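Home About Archive Reading List Contact

Filed under: Household Records, Paper and Storage

On Keeping the Papers of a Small Household

The question of which household papers should be kept, and for how long, is one that most families settle by accident. Papers accumulate in a drawer until the drawer no longer closes, at which point a second drawer is assigned to the purpose. I followed this practice for the greater part of my adult life and do not recommend it.

The occasion for this post was the sale of my late aunt's house in Ellside, which was completed in September. Her papers came to me in grocery bags. They included utility bills for an address she had left decades earlier, the warranty for a Didenko sewing machine, two copies of the same property survey, and a great many envelopes on which she had written the word "important" and nothing further. The deed was found in a cookbook.

It became necessary to establish a procedure. The one described in this post was developed over several weeks at the dining table and has since been applied to my own papers as well.

The first step was to separate papers by the consequence of losing them. Birth and marriage certificates, deeds, wills, military discharge papers and naturalization records form the first group. Replacements can usually be obtained, but the process is slow and often requires one of the other documents in the same group. These papers should be kept permanently and should be kept together.

The second group consists of papers with a limited life: tax returns and their supporting receipts, insurance policies, loan agreements and medical bills. Readers should consult their own accountant regarding the proper period for each. I have adopted a cautious rule and write the year of disposal on the outside of every folder in pencil. Ink proved to be a mistake, as two of the dates had to be revised.

The third group is everything else, and it was by a wide margin the largest. My aunt's papers came to 1347 sheets, a figure I can state with confidence because the shredding service in Jarklow charges by the sheet and issued a count before the work began. Of these, 60 were retained.

Small items presented a separate difficulty. Keys, medals, loose photographs and postage stamps do not lie flat in a folder and tend to tear it. Such items are better held in a rigid container with a lid, labeled on the outside and stored beside the folders to which they relate.

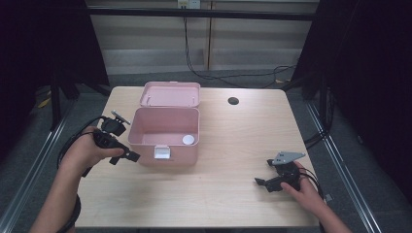 An open storage box with a hinged lid and a front latch.

Photographs deserve particular care. They should be kept out of attics and basements, where heat and damp do the most damage, and they should never be fastened with rubber bands or paper clips. Names and places may be written on the back in soft pencil, near the margin and with light pressure. I regret to report that more than 100 of my aunt's photographs carry no names at all, and that the family members who could have supplied them are no longer living.

In this matter I was greatly assisted by Miroslava Kostiuk, a cousin on my mother's side, who spent an afternoon with the unmarked prints and identified a church picnic, three weddings and the staff of the old Indell cannery. Where she was uncertain, a question mark was placed after the name. I would urge others to observe this convention. A confident error in a family record is very difficult to remove once it has been copied.

With respect to digital copies, my position is moderate. Every paper in the first group has been scanned, and the files are stored in two separate locations. The originals have been kept in all cases, as certain offices continue to insist upon them.

One further document should be prepared by every household. It is a single page stating where the other papers are. Mine is taped inside the door of the hall closet, and a copy has been sent to my brother, who has confirmed receipt.

A later post will address correspondence. My aunt kept every letter she received, and I have so far read only those from the first of four shoeboxes.

Older Posts Newer Posts Back to Top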